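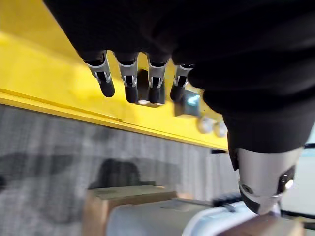
Yevhen Dovhaniuk wants to know why a hand with four fingers and a thumb still can't be left alone to tidy a room.

Katene > Help > Robots and chores
May — by Jucélia Toledo

Can a robot do my housework yet?
Parts of it. Picking up a brush or moving a box is within reach for some machines. A whole room, start to finish, still needs a person nearby.

Why are hands so hard?
Grip. A brush handle and a thin plastic rim need different pressure, and the hand has to choose before it closes.

How fast are they?
Slow. In our shop trial, putting away one bin of parts took around 53 minutes. A new hire does it in 2.

What about the shop floor?
Better — the parts repeat and the benches stay put. Sorting and loading come first, sweeping under things much later.

Should I wait to buy one?
For home use, yes.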